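会社案内 > 私たちについて > 片づけ作業の研究

機械に家の片づけはできるのか

2019年1月3日 文:アンネリ・ヒュヴォネン

Gendardは、家庭や小さな店の細かな手作業を機械に任せられるかどうかを調べている会社です。掃除機のように床を動き回る機械は扱っていません。対象は、机の上の小物を箱に入れる、棚に戻す、種類ごとに分けるといった作業です。

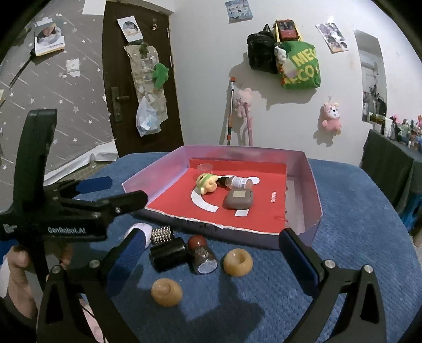
よくいただくご質問に、先にお答えしておきます。家の片づけを丸ごと機械に任せることは、まだできません。決まった机の上で、決まった種類の物を箱に移すだけなら、かなりのところまで来ています。その間がどのくらい離れているのかを測り、お客様に数字でお伝えするのが当社の仕事です。

■ 会社の成り立ち

代表のギュヴェン・ギュンドードゥは、以前、部品倉庫の仕分け設備を設計していました。倉庫では同じ寸法の箱が同じ向きで流れてきます。自宅の引き出しはそうではありません。その違いに興味を持ち、5月に2人で会社を始めました。もう1人が、この文章を書いているヒュヴォネンです。現在の社員は23名で、半数以上が現場での作業と記録を担当しています。

■ 机の上の小物が難しい理由

人が机を片づけるとき、一つひとつの持ち方を考えることはあまりありません。機械の場合は、物が変わるたびに条件が変わります。透明なカップは輪郭がつかみにくく、横になった小瓶は押すと転がります。表面がなめらかで丸い物は、指の間から逃げます。木の小さな部品は高さがないため、指先を机のすぐ上まで下ろさなければなりません。布を敷いた机では、指先が布を一緒につまんでしまうこともあります。

箱の側にも問題があります。浅い箱は入れやすい反面、先に入れた物に次の物が当たります。縁が低くても、指を開いたまま下ろすと引っかかります。人は無意識に手首を傾けてよけますが、同じ動きを機械にさせるには、まず人の動きを細かく記録する必要があります。

■ 作業の区分

社内では作業を二つの系列に分けています。

Geumは、物を一つずつつかんで容器に入れる作業です。現在151種類の小物を登録しています。化粧品の容器、おもちゃ、イヤホンのケース、文具など、どれも普通の家にある物です。試験用に形をそろえた積み木などは、登録から外しました。

Piluraは、入れる場所を選ぶ作業です。捨てる物と残す物を分ける、使う人ごとに分ける、といった判断が入ります。こちらはまだお客様にお見せできる段階ではありません。つかむ動作よりも、持ち主に聞かなければ答えが出ない場面が多いことのほうが問題になっています。

■ 店舗での試験

Wustbyの雑貨店にご協力いただき、閉店後のレジ台の片づけを試しました。試した回数は約300回です。同じ配置から始めた場合は安定しましたが、店員の方が普段どおりに物を置いた日は、途中で人が手を貸す回数がはっきり増えました。この結果を受けて、当社では整えた配置だけの成績をお客様にお出ししないことにしています。

時間についても書いておきます。慣れた人なら、小物をいくつか箱に入れるのに十数秒もかかりません。機械はその何倍もかかります。夜のうちに終わればよい店では問題になりにくく、家族がそばで待っている台所では問題になります。導入のご相談では、最初にこの点を伺っています。

■ ご相談について

調査のご依頼は、家庭向け製品のメーカー、小売店、介護施設からお受けしています。作業の様子がわかるものと、実際に扱う物の一覧をお送りください。机や棚の上は片づけず、普段のままで結構です。現時点で機械に向かない作業については、その旨を報告書に書いてお返しします。

見学は平日の午後にお受けしています。作業場は広くないため、一度に入れるのは少人数です。

カテゴリー:会社のこと/手作業と機械/片づけ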